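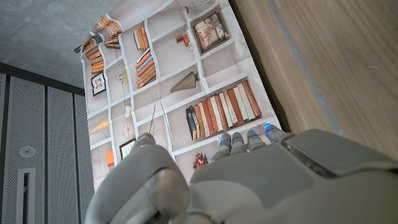

PRESS RELEASE | BOOKS AND READING

Ferrand Questions Claims That the "Bookshelf Look" Means a Reading Comeback

DAVETSTEAD, July — Ferrand, the independent bookseller, today published the results of a customer survey that casts doubt on a popular idea in the home decor trade: that the demand for book-filled rooms shows people are reading more.

The idea has been repeated in trade newsletters since spring, when decor retailer Trultton reported strong sales of shelf-print wallpaper, fabric hangings and boxed sets of old hardcovers sold by color. Trultton called it "the return of the reader." Ferrand would like to see the evidence.

The bookseller asked 479 households in and near Davetstead what was on their shelves and what they had finished in the past year. People who had bought books or book prints mainly for looks finished no more titles than anyone else. Many could not name the author of a single book they had bought by the yard.
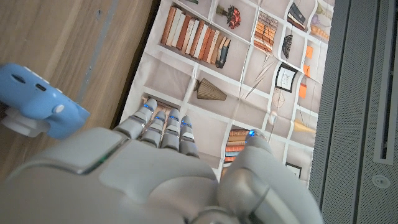 "We sell books, so we would love this story to be true," said Gaëtan Cordier, who manages the Davetstead store. "I just haven't seen it at the register. Someone comes in asking for three feet of cream spines, and I ask what they like to read, and they tell me cream."

Cordier said the store has turned down two offers to supply mixed lots to stagers. He has no quarrel with decorating. His complaint is with sales figures for wall hangings being used as reading figures — and with publishers who seem ready to believe them.

Ferrand also looked at its own records. Of the 1806 backlist titles the store carries, those most often requested for display were almost all out of step with the ones customers came back to talk about. Poetry did well on both counts. Legal reference sets did well on only one.
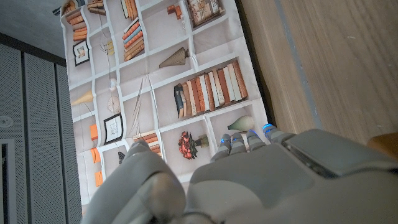

Printed fabric with white bookshelves, books, vases and framed pictures.

The release of the survey comes as Sukora, a maker of reading furniture, promotes the claim that a "visible library" will get a family reading within a month. Ferrand asked Sukora for the study behind the claim and was sent a brochure.

Chiyo Hosoda, who designed the Ferrand survey, urged caution with her own numbers as well.

"These are customers of one bookstore and their neighbors, so they probably read more than average to begin with," Hosoda said. "If the effect were as large as the ads say, though, I'd expect to see some trace of it. I looked for seven weeks."
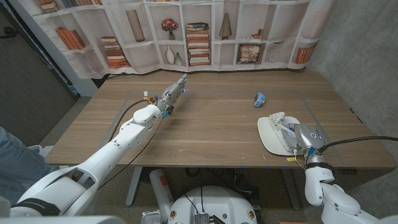 Hosoda plans to repeat the questions next year with households that have never shopped at Ferrand. She wants to ask about library loans too, which the first round left out, and about audiobooks, which several people counted and others did not.

In the meantime the Davetstead store will set aside over 20 used titles each month, spines turned to the wall, priced the same whatever the jacket looks like. Cordier does not expect the table to sell well.

Copies of the survey questions and full results can be requested at the Ferrand front desk in Davetstead.

About Ferrand
Ferrand sells new and used books in Davetstead. It does not sell books by the yard.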